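Magazine > Features > Industry and Work

The second life of an office computer

The Tradeck workshop sits behind a tile wholesaler, and on most days the roller door stays shut. One Friday in August it was up by nine, with a hand-lettered sign pointing visitors past the pallets to the kettle. By mid-morning the car park was full and people were leaving their utes on the nature strip.

Tradeck takes in old desktop computers from schools, councils and small offices. It strips them, tests the parts and sells what still works. The open day was the first time the company had shown the public Grovis, the robot cell it has been setting up with a two-person outfit called Trirkum.

Moataz Slaoui runs the floor. He started out repairing machines under his own name, and the old Slaoui sign still hangs over the parts counter. He told the first group that almost 3000 computers had come through the door in the past year, and that the slow part of the job had always been the boards.

"Anyone can take the side off a case," he said. "It's what you do with your fingers after that."

The demonstration bench had a desktop on it with the cover off, a green motherboard still fitted inside. The black gripper came down over the memory slots, stopped, and shifted a little to one side before it settled. A camera at the wrist sent its view to a monitor so the people at the back could follow.

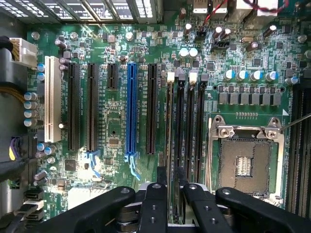 Iman Bouzid wrote most of the software at Trirkum and did most of the talking. Her main point was that office computers look alike until you have to handle them. One maker puts the memory hard up against the processor socket, another leaves a finger's width. Cables get rerouted by whoever last had the lid off. Grovis has been trained on 30 board layouts so far, and when it meets one it doesn't know it stops and calls for a person.

It stopped twice while I was watching. The second time, Bouzid moved a cable by hand and pressed the green button on the bench, and the arm carried on. A retired electrician beside me wanted to know why it couldn't move the cable itself. She said it could move some of them, and that loose wiring was the hardest thing they had tried.

Processor sockets got the most questions. On the type in the demonstration machine the contacts are in the board, and a single bent one can make the whole thing worthless. The arm works near an open socket but is not allowed to touch inside it. Slaoui's staff still lift processors out themselves, and he doesn't expect that to change soon.

The arm is also slow. A practised worker at Tradeck will beat it comfortably on any board they know. Slaoui was frank about this. His interest is in the late afternoon, when hands are tired and clips start to snap. Broken retention clips cost him more boards than anything else, and he would like the robot doing that work after three o'clock.

I asked him about jobs. The workshop has not let anyone go over Grovis, he said, though he hasn't hired for the strip-down bench either. Two of the staff have moved across to testing, which pays better. One of them told me she missed the radio at the old bench.

The afternoon session was mostly high school students, who asked better questions than the morning crowd. One boy wanted to know what happened if the gripper squeezed too hard. Bouzid let him put a foam cup in its fingers and change the force setting himself. The cup didn't last, and there was a queue after that.

Tradeck had a table of tested memory and drives for sale near the door, along with 100 refurbished desktops set aside for community groups. The desktops had all been spoken for by two o'clock. Slaoui took down names for the next lot.

Trirkum wants Grovis to have worked through 700 machines before it goes onto the regular roster. Bouzid keeps the tally on a whiteboard beside the bench, in blue marker, and corrects it at the end of each shift. She was wiping off the day's old figure when I left, and Slaoui was stacking the chairs.

Related stories
The repair cafe that outgrew its hall
What happens to a council's old laptops
Learning to solder at sixty
Inside a family-run scrap metal yard
Who fixes the ticket machines?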